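**Cord weight when shipping small orders**

**rcairns:** Comparing postage on two cartons of the same size. With the power cord packed the parcel is 1,154 g and jumps a rate band. Limit is 1,130. Does anyone ship cords separately? 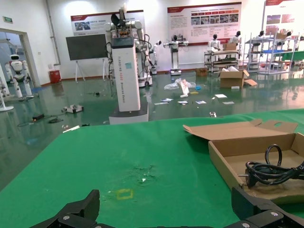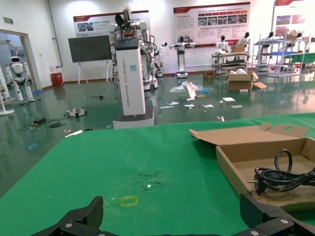
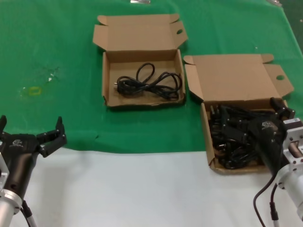
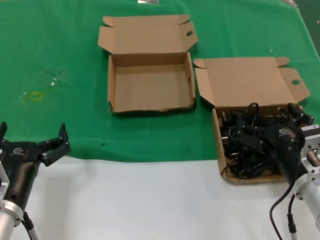
Tape and label are included in that weight.

**skye_a:** Separate shipping costs more than the band. Use a thinner mailer.

**ziltar6:** Disagree. Thin board crushes. Get a shorter cord.

**rcairns:** Shorter cord saves 5 g. I'm 24 over.

**skye_a:** Then it's the board.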